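Mastering level and hiss on a cassette transfer of a stoner rock demo

Home recording help > Transfers and restoration

I have a four-song demo on cassette by a local band called Jusus, recorded by the drummer in a rehearsal room. The tape is a type II dub, one generation down from the mixdown. I am transferring it at 24-bit, 48 kHz through a Tedesco interface. Both guitars are tuned to C standard and the bass runs through a fuzz pedal, so most of the energy sits below 700 Hz.

Two problems. First, the quiet intro on side B has obvious hiss. If I apply broadband noise reduction strong enough to remove it, the cymbals turn watery when the full band comes in. Second, the two channels do not match in the high end. The left is duller and the difference wanders. Playing with the Dolby switch changes the tone but fixes neither. There is no mark on the shell to say whether Dolby was used.

What order should I work in, and should I do the noise reduction before or after EQ?
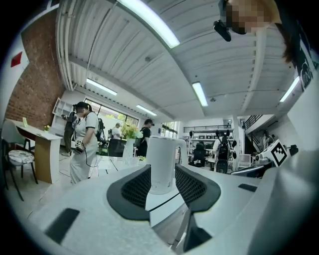 Seraina Lehner

16 November 2018

Fix the playback first. A wandering difference between channels is usually azimuth or a dirty head. Software will not repair that properly afterward.

Clean the head, capstan and pinch roller. Sum the outputs to mono and play a section with steady hi-hat. Turn the azimuth screw in very small steps until the top end is at its brightest, then go back to stereo. Do it again for side B, which often needs a different setting. If the difference still wanders, suspect the shell. Move the tape into a good screw-together shell and try again.

For Dolby, compare a loud passage and a decay with the switch on and off. If "on" makes the cymbal tails drop away unnaturally, the tape was probably recorded without it. Set azimuth before you decide, as lost treble makes the decoder mistrack.

Then noise reduction, before EQ and before any limiting. Take the noise print from recorded tape between songs. The blank leader has no oxide and will give you the wrong print. Use 6 dB of reduction at most on the loud parts, and automate more for the intro if it needs it. Leave some hiss.

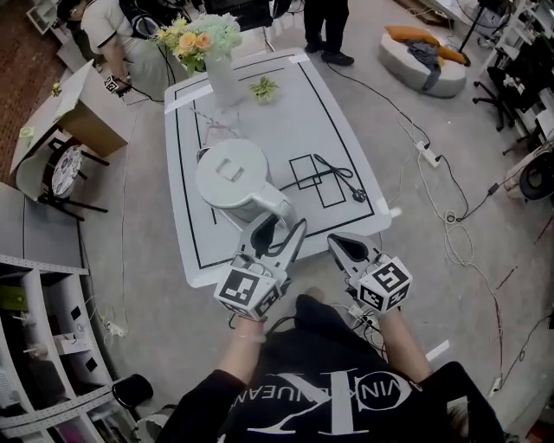 Re: hiss on side B

lirklow_tapes

Agree on azimuth. I would skip noise reduction completely on the heavy songs. The fuzz covers everything. Split the intro to its own track, process that, and crossfade over the first drum hit.

For EQ I cut a little at 289 Hz on my last one and the guitars opened up. Might not apply to yours.

Re: hiss on side B

Ruvport

just boost 2000 and up on the left channel until it matches, took me 27 minutes for a whole album. sounded fine in the car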